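From: Chandrasekhar Suvarna
To: Widbridge Residents list
Date: July 21, 2019
Subject: Re: Re: the hard water thing (Koduten)

I read the Koduten leaflet twice and I still can't find the part where they say what the device does. It clips on the outside of the pipe. It "conditions." Fine. Conditions how? The leaflet goes on about crystal structure and then there's a picture of a waterfall.

> On the June meeting notes, Annamalai wrote:
> We've had ours on for two months and I'm sure the kettle
> is better. The shower glass too. The Jotville people
> got a group price and I think we should ask for the
> same before the offer closes. It's 32 dollars a unit if
> 20 households sign up. What is there to lose?

Thirty-two dollars, for a start. Times twenty, that's 640 dollars leaving this list for something not one of us has tested.

I don't doubt that the kettle looks better. I'd like to know how often it got descaled in the two months before the clip went on, and how often after. When I buy a gadget I clean the thing it's meant to fix, and I suspect most people do.

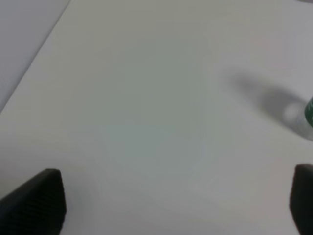
White tabletop, July.

Here is what I would accept as a test. Two kettles, same model, same tap, one house with the clip and one without, and no descaling in either. Boil the same amount every day. At the end, dissolve the scale in vinegar and weigh the kettles before and after. A kitchen scale may be too coarse for that, so somebody would have to borrow a better one. Koduten could have done this in a back office for the price of the waterfall picture. If they did, they left it out of the leaflet.

The test strips they send with the sample kit don't help either. A strip reads hardness, meaning the calcium and magnesium in the water. The leaflet itself says the minerals stay in. So the strip will read the same with or without the clip, and I can't see why it's in the box unless it's there to make the box look scientific.

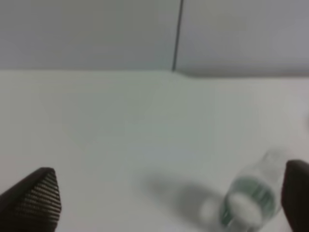
Photo: C. Suvarna

As for Jotville, I asked over there. What they have is a discount. Whether they have less scale I couldn't get anyone to say. One man told me his water "feels rounder."

A real softener with salt does work, and it's a pain. You haul bags, it puts sodium in the water, and it needs a drain. I can see why people want the clip to work. I'd want it too.

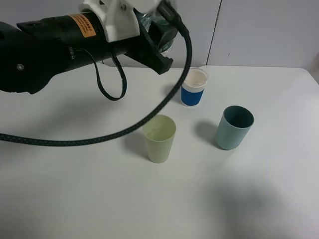 Annamalai wrote back to me off list, and says I can pass it on, that the kettle was descaled once in May and not since, that vinegar and a scale sound like a lot of trouble over 32 dollars, and that the offer has a refund anyway.

I looked up the refund. You pay return postage and you need the original packaging, including the unused strips. So don't open the strips, I suppose. I'm not signing, but if anyone wants to run the two kettles I'll buy the vinegar.

Chandrasekhar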